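Skamport is a cooperative board game for three to five players, designed by Ifeanyi Okeke and illustrated, rather lovingly, by Halima Sang. Players run a harbour town whose colourful lanterns must be kept burning through a long December night – harder than it sounds!

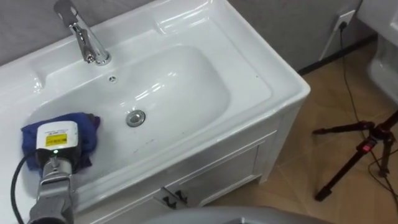
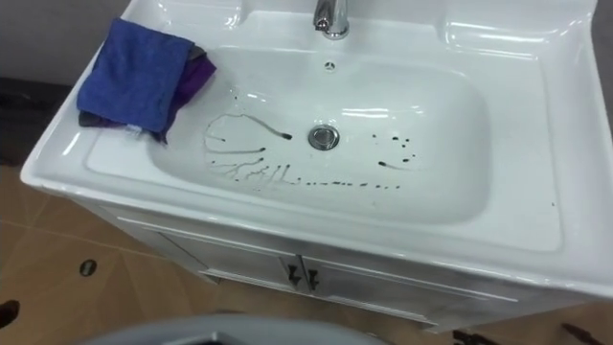
The box holds 88 cargo cards, 48 lantern tokens and a folding map. A favourite expansion, Masanja, adds a second harbour and a good many smugglers to keep everyone honest.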